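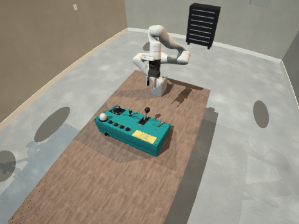

Subject: Re: [floor-automation] Panel operators after the changeover

Replying to the thread on staffing for the test bench at Torirberg. The earlier message is quoted in part, and my notes follow each point.

> We are told the arm will take over panel cycling in June. Each
> control gets worked 800 times per unit. Two of us do this by hand
> today. What is left for us once the arm is running, and who
> decides when a panel has failed?

First, the count. The figure of 800 is per control, so a panel with buttons, a joystick, a lever and a toggle takes a full shift to cycle by hand. The wrist complaints logged last year came from that station. Taking the repetitive part off people is the stated purpose of the Clalleck project, and the site agreement has it in writing.

Second, the pass or fail call stays with the operator. The arm records force and travel at each press. It does not sign the sheet. If a reading falls outside the limits, the cycle stops and the panel is held until an operator has tried the control by hand. We kept this step after the trial at Busisari, where a lever with a sticky gate passed on force alone.

> Will we be expected to program it?

Partly. Operators will edit waypoints and approach heights in the simulator, then submit the file for review. They will not write motion code. Training is 20 hours, paid, inside normal shifts. Please do not schedule it as overtime.

The simulated cell has the arm's base at the far end of the table and the panel between the base and the near end. Before a waypoint file goes to review, check the following:

1. The gripper is open and clear of the panel at the start position.
2. The path to the joystick does not cross the lever. The lever stands in its gate and is easy to clip from the side.
3. The approach to the toggle is from above.
4. The arm can return to its park position from any control without passing over the near end of the table.

Item 4 matters on the real floor, where the operator stands at that end.

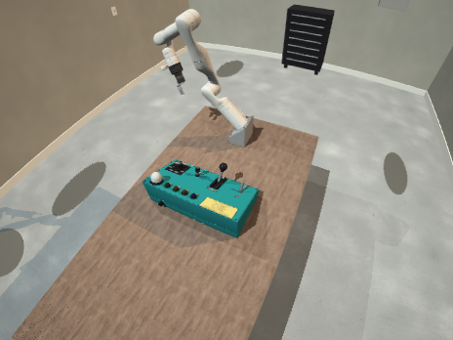 Nusrat Rathnayake replied that the review step is the weak part of the plan: at Nam the files sat for days, the operators stopped submitting changes, and within a month the integrator was doing all of the edits again. She asked for a fixed turnaround and for one reviewer to come from the operator group.

I agree with both requests. I propose one working shift as the limit for review, with the reviewer's name on the file. The reviewer seat would rotate among operators who have finished the training.

Still open:

– Pay grade. The current description for panel operators runs to grade 2 and says nothing about waypoint editing. Form 52 has to be reopened before the changeover – not after it.

– Manual cycling. I would keep one hand station in service so that people keep the feel for a bad control.

– Stop authority. Any operator can stop the arm, with no write-up. The draft procedure says "shift lead" and needs to be corrected.

Comments on the draft to the list, please. Do not send them to me directly.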